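February, evening

Got to the lab at ten past nine and the door code had been changed again, so I sat in the corridor until someone from the year above came by. Lost most of half an hour. Wrote the list for the day on the back of the old parts order while I waited: gripper timing, the grasp width table, and the bit of the report on safety stops that I keep putting off.

Started with the timing. The node that sends the open and close commands was waiting 2000 milliseconds after each one, whatever the fingers were doing. I put that in myself before Christmas when nothing worked and then forgot it was there. Took it down to 900 and ran the loop for a while. It kept up at 900. At anything shorter the arm started to lift before the fingers had settled, and the foam block came up crooked or stayed on the table. So 900 it is, until we read the position back properly and stop guessing.

Reading the position back is meant to be Gullum's job. Gullum is what our group calls the small program that sits between the planner and the gripper. (The planner is Filip. The names came from a list the course gave out and we were too slow to get good ones.) Gullum gets the finger position all right, but it hands it on in the wrong units, and Filip thinks the gripper is always shut. I found where it happens. I did not fix it today because the other half of the group has that file open with changes they haven't pushed, and last time we both edited it we spent a whole afternoon putting it back together.

Lunch at my desk, cheese roll, not a good one.

After lunch we did the grasp widths. The way we do it is dull but it works: open to a set value, measure the gap between the fingertips with the callipers, write it down, go to the next value. One of us types and one measures. We swapped at the halfway point because the measuring hurts your neck. The left fingertip reads a hair closer to the middle than the right one at the wide end. Could be the fingertip, could be how I hold the callipers. I've put a note next to those rows and will do them again with the other pair.

Saved pictures from the wrist camera as well, one for each width, to go with the table. The supervisor wants the report to show what the arm sees, and I would sooner have too many than go back for more in the last week.

Had an argument, a mild one, over what we should show at Falasholm. The open day there is for schools and the organisers want every team to have something moving the whole time. I said block sorting, as it is the only thing that runs without one of us standing over it. The others want the cup stacking. It looks better, I agree, but it failed 4 times this week and each time we had to home the arm and start from nothing. We left it that stacking gets one more week. If it isn't steady by then we do the blocks.

The Gruno money came through as well. That is the equipment fund, and they have given us 2000 kroner, less than we asked for. It will pay for a spare set of fingertips and a longer cable, and that's near enough all of it. I filled in the form before I could lose it. 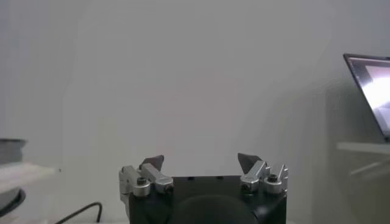 Wrist camera, gripper open with nothing in it.

Stayed on until just after six to name the files, as they had all been saved with the clock time and no width. Did them by hand against the notebook. Two rows in the notebook had the same number so one of them is wrong, and I have marked both.

Wrote a paragraph and a half of the safety section. It says what the stop button does and what the software stop does, and it needs a drawing. Also need to ask whether we quote the maker's force limit or the one we set ourselves.

Tomorrow: push the timing change, get the Gullum file off the others, redo the wide end of the table. Bring own callipers. Ask for the new door code and write it down this time.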